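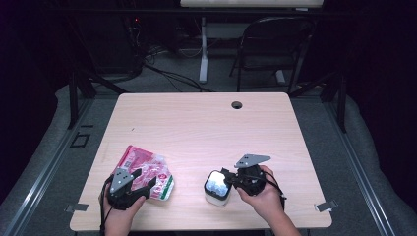
Two-handed work with a pair of hand-held grippers, package and small lidded container on the table.

Call for Participants: Handling Demonstrations, Skener Open Day

Skener is looking for 12 participants to operate hand-held grippers during its open day at the Mondulberg site. Participants will carry out short tabletop tasks in front of visiting groups and answer basic questions about the work. Prior experience with robots is not required.

The tasks

Each participant works standing at a table with one gripper in each hand. The items are packaged food and small containers. Typical tasks are moving a package to a marked position, standing a container upright, and placing two items side by side. Both grippers are cabled, and participants will be shown how to keep the cables clear of the table edge. Motion recordings from the sessions will be used in the Moya handling project.

Schedule

The open day is on 11 August 2021. Participants attend one training session of 34 minutes at the site in the week before. On the day, each person works two demonstration blocks of 19 minutes, with a seated break between them. Visitors stay behind a floor line during all blocks.

Requirements

Age 18 or over.
Full use of both hands and wrists.
Able to stand for a complete block.
Able to follow spoken instructions in English.
No loose sleeves, bracelets or rings during the blocks.

Left-handed applicants are welcome. People who took part in the April trials may apply again but must repeat the training session.

Payment

Participants receive $104 for the training session and both blocks, paid by bank transfer after the open day. Lunch is provided. Travel costs are not covered.

How to apply

Apply through the Pendico sign-up page under "Skener Open Day, handling." State your height, your dominant hand and whether you prefer morning or afternoon blocks. Table height is set in advance from this information. Applicants who are not selected will be placed on a reserve list unless they ask to be removed.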